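Zisia Workplace Services
Careers and open calls

Call for participants: staff panel on service robots in shared workplaces

Zisia invites office, cleaning, reception and stockroom staff to take part in a paid panel on the use of service robots at work. The panel is part of the Nostach program, which studies how daily tasks are divided between employees and machines, and how job duties, breaks and supervision change as a result.

Applications close on Tue 24 August. Sessions begin in November at the Naciri building.

Background

Service robots have been introduced at 19 Zisia client sites. Managers at these sites report on running hours and faults. Much less has been recorded about the people who share rooms and hallways with the machines, and whose duties have been rewritten to include loading them, clearing their routes and responding to alerts. The panel will collect this information directly from staff, and its findings will be used in revising the Zisia job descriptions for site assistants and room attendants.

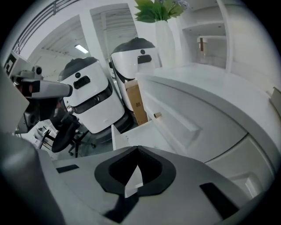 Grumis, which took part in the pilot round, wrote afterward that its evening staff now spend less time carrying supplies between rooms and more time answering to a screen, and that the second kind of work did not appear in anyone's contract. It asked that the next panel look at pay grades as well as task lists. This request has been accepted, and one session will be devoted to the subject.

What participants will do

Panel members attend seven sessions, each held during normal working hours. Between sessions they keep a short written log of tasks done alone, tasks done together with a robot, and tasks handed over entirely. Members will also be asked to comment on draft training material and on the proposed wording of revised duties.

No technical knowledge is required. Participants will not be asked to repair or program equipment, and individual work performance will not be assessed.

Who may apply

Applicants must be at least 18 years of age and currently employed, full time or part time, at a workplace where service robots are in use or have been formally announced. Agency and contract staff are eligible on the same terms as permanent staff. Persons with line management duties may apply for the two places reserved for supervisors.

Payment and conditions

Participants receive $200 per session, paid at the end of each month. Travel costs are refunded on presentation of receipts. Members may leave the panel at any time and will be paid for all sessions attended. Logs are stored without names and are not shared with employers.

How to apply

Please send a letter of no more than one page stating your current position, your usual shift and the changes you have seen or expect in your work. Letters should be addressed to the Nostach Program Office, Zisia Workplace Services. Applicants who need an interpreter or step-free access should say so in the letter. All applicants will receive a written reply.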